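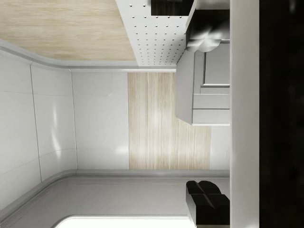
**Figure 4.** Simulated kitchen used in the open-day demonstration, with the tiled wall, the cabinet and its drawers, and part of the arm at the right.

### 5. What we learned at the Skakham open day

We took the simulator to the Skakham open day in September, mostly to find out whether people outside our group could make sense of it. I ran the desk myself for most of the afternoon, so please read this section as one person's notes with a few numbers attached.

Visitors sat down at a laptop and steered the arm through the kitchen in Figure 4 using the Skeler controller. The task was to open one drawer and close it again. We had 21 people try it, and 19 of them finished, nearly all without asking me for help. The two who stopped early both told me they'd lost track of which way was up, and I can sympathize! The view comes in sideways, so the countertop and the wall take a moment to sort out, even for me.

I'd expected questions about the physics. What I mostly got was questions about the tiles – were they real, who picked them, why so shiny? (We like the glossy panels for testing how the vision model copes with reflections, and I ended up explaining that over and over.) One family from Clanness stayed for four turns each and got pretty quick at it.

For the next visit, at Eide, we plan to add a small arrow showing which way is up and leave everything else alone. The timing logs are discussed in Section 6.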